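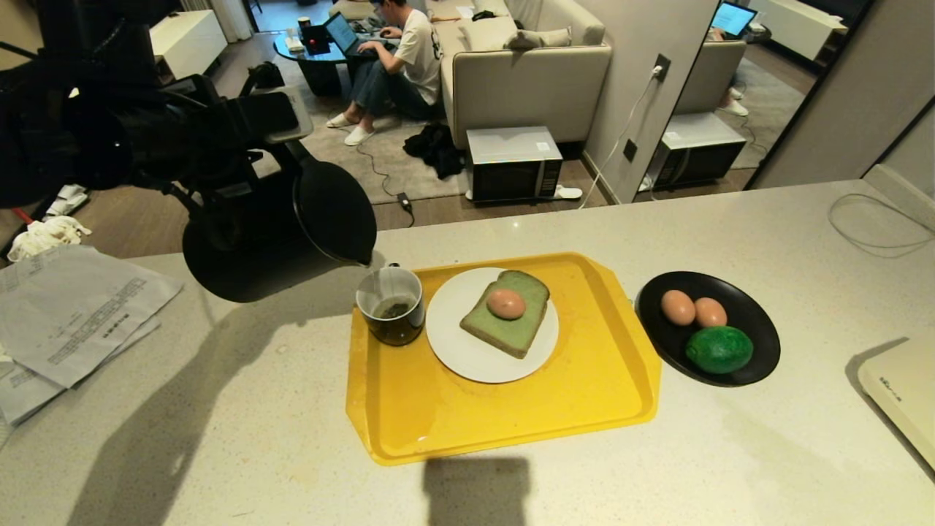 Última modificación: octubre, 16:40

Cómo medir el éxito en una tarea larga de desayuno

Hola a todos. Estoy leyendo trabajos sobre políticas entrenadas por imitación y preparo mi propia evaluación: poner el pan en el plato, servir con el hervidor, todo sobre una bandeja. Tengo 300 demostraciones. ¿Debo dar un solo resultado por episodio o un resultado por cada subtarea? Disculpen si mi español no es perfecto.
Hüsnü Yazıcı

Ea Kirkegaard
Yo publicaría las dos cosas. El resultado por episodio es más severo, pero el resultado por subtarea dice dónde está el fallo. En nuestro proyecto Prumia hicimos 36 ensayos y casi toda la pérdida estaba en el agarre del pan, que se deforma entre los dedos.

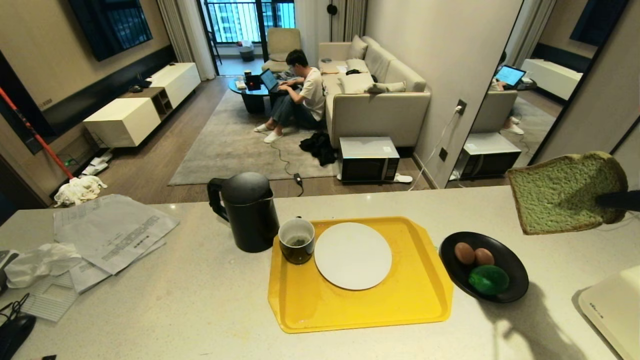

¿Se puede cambiar el orden de las subtareas entre ensayos?
Conviene hacerlo, siempre que el orden quede anotado antes de empezar y sea el mismo para todas las políticas que se comparan.

Irfan Lau
Con 300 no alcanza, pon 400 y ya.

Fongchan Srithong
No estoy de acuerdo con Irfan. Primero es necesario fijar el criterio, después se habla de cantidad. También recomiendo revisar la cámara de la muñeca, donde se ven bien las puntas de los dedos y los reflejos de la encimera.

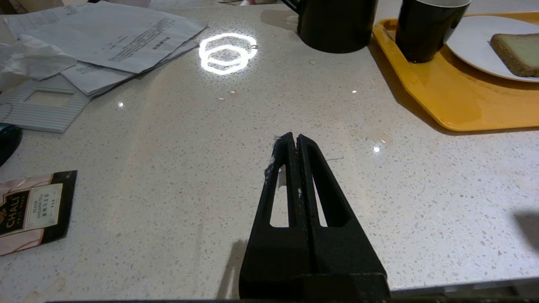
Temas relacionados
Reinicio de la mesa entre ensayos
Intervención humana: ¿cuenta como fallo?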